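Review: Fleltosier Task Recording Kit, after one June and most of a winter

Posted Thursday, December 31, 2020

I bought the Fleltosier kit for one purpose, to record people doing small household jobs with their hands, so that a robot arm can later be trained on the recordings. Our lab in Flotham is small and we do not have money for a full motion capture room. The kit costs much less than that. I have used it now for long enough to have an opinion, and my opinion is mixed but mostly good.

In the box you get a head strap with a camera, a battery that goes on the belt, a cable between them, a charging plate and a paper booklet. The software is downloaded separately and the license is for one year. I paid $1658 including the license and shipping. A second strap of a different size was $30 extra, and I recommend to order it from the start, as the standard one was too large for two of the people who wear it here.

Setting up

The booklet is short and in good order. The only place where I lost time was pairing the camera with the computer. The booklet tells you to hold the button until the light is green, but on my unit the light goes green, then off, then green again, and you must wait for the second green. I wrote to the support of Fleltosier and they answered the next morning with the correct steps. They also said the booklet will be changed.

After pairing, you do the calibration with a printed card. It takes 4 minutes if the card is flat. If the card is bent even a little, the program refuses it and you begin again. I glued ours on a piece of stiff board and since then I had no problem.

Comfort

The strap is soft inside and does not leave marks. The weight is more in front than I would like, and after one hour the neck feels it. We changed the wearer every half hour and this was fine. The cable is too short for a tall person. When I bend over something on the floor, it pulls at the back of my head, and one time it came out of the battery in the middle of a take. The recording up to that point was saved, which I was happy to see.

Picture and sound

In daylight the picture is sharp and the colors look natural to me. In a room with weak light it becomes a little gray but the hands can still be followed. The angle is wide enough that both forearms stay visible in most tasks, and this matters more to us than beauty. Sound is recorded too. It is poor, and I switch it off.

The camera angle can be set in steps by a small wheel. I would prefer a wheel without steps. For work at a table, the second step is right for me. For work on the floor I need something between the third and the fourth, so I tilt my head and try to remember to keep it so.

The task library

With the license comes a list of 150 tasks, each with a page of instructions for the wearer. Some of them are very good. The cloth group is the best part of the whole product, in my opinion, because it was clearly written by a person who has tried to teach a machine to fold. It asks for a crumpled piece and a flat piece, for light and dark fabrics, and for different surfaces below. The kitchen group is weaker. Several tasks are almost the same with another name, and one asks for a tool that I could not find in any shop here.

I also compared with the library from Shimada, which we had on trial before. Shimada gives you more tasks, but the instructions are only one line each, and two wearers will understand them in two different ways. For consistent recordings I prefer Fleltosier.

Cloth is hard for a robot in general, and it is where I judge such a kit most strictly. A cup has one shape, but a towel has a new one every time you drop it. What the arm has to learn is where the corners are and how to take them, so the hands must be visible at the moment of the grip.

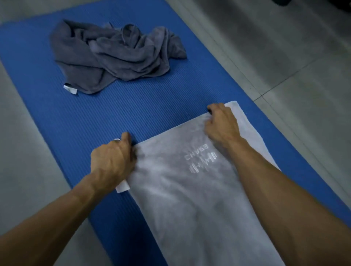
Photo: Flotham test recordings / review author

With the light gray towel on the blue mat, both upper corners are in the hands and I can see the fingers of each hand over the edge. This is the kind of view I want. The dark gray one further up is still in a heap, with one corner and its white tag lying out on the mat, and a corner like this is a useful starting point for a grip. The lettering on the light towel is upside down from where the wearer is, so if you need text in your recordings, think about which way you put the things down.

Labeling program

The labeling program is called Pevberg and it is included. You mark the start and the end of each action and choose a name from a menu. It is quick to learn. What I do not like is that you cannot change the name of an action in many recordings at once. I had used "flatten" and later decided for "smooth", and I had to open every file by hand. The export works without errors and the files were read by our training code at the first try.

What I would change

A longer cable, before everything else. A charging plate that does not slide on the table. Search in the task library should also find words inside the instructions, and at present it looks only in the titles. Renewal of the license should be possible by month, as a small group does not record all year.

Would I buy it again? Yes, for cloth and for other work with two hands. If you record mostly in the kitchen, I would ask for the trial first and look through the task list before you pay. My rating is four stars out of five, and the missing one is for the cable.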